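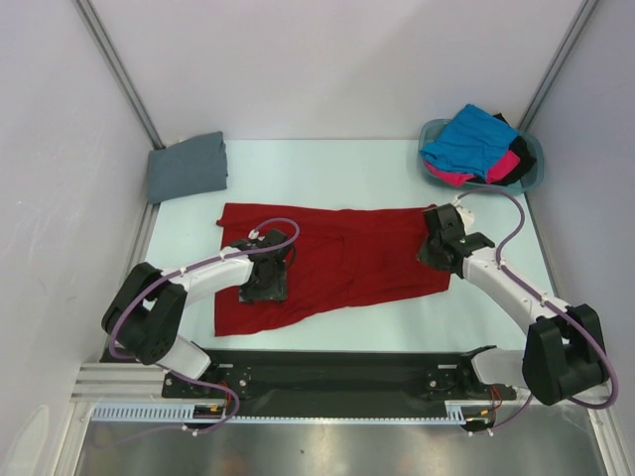

Week 6: How a live recording is made and paid for

Please read these notes before the tutorial. They cover the same ground as the lecture, but the part about contracts is longer here.

1. What we call "live"

A live album is seldom one concert from the first song to the last. Usually the band records several nights of a tour and the producer chooses the best take of each song. In our case study, the rock trio Tredlow recorded six nights in February, in halls of 300 to 600 seats. The finished record uses four of these nights. The applause between songs is joined so that the listener does not hear the change of room.

2. Signals

Each microphone on stage goes to a splitter. One side feeds the mixing desk for the hall, the other feeds the recorder. The recording engineer must not depend on the hall mix, where the guitars may be very low in the desk when the amplifiers are already loud in the room. Audience microphones are placed at the sides of the stage and at the back. They arrive late compared with the stage microphones, so they are moved in time at the mixing stage — or left as they are, if the producer likes a bigger sound.

3. Repairs

Opinions differ very much. Tredlow replaced two backing vocals in the studio and said so in the booklet. We will discuss whether this is still an honest live record.

4. Rights and money

The label that owns the studio versions often has a re-recording clause, and a live version can fall under it. Tredlow's label, Dirard, gave written permission for 11 songs and refused one. Cover songs need a licence from the publisher. The venue may also ask for a fee, so check the hire agreement early.

For the tutorial

Listen to both versions of "Hustby", studio and live. Note the tempo at the start and at the end of each. The live one begins at 124 beats per minute and does not stay there. Bring one page, handwritten is fine.

Contact: Seul-gi Seol, Rocha Building, Music Industry Studies | Back to top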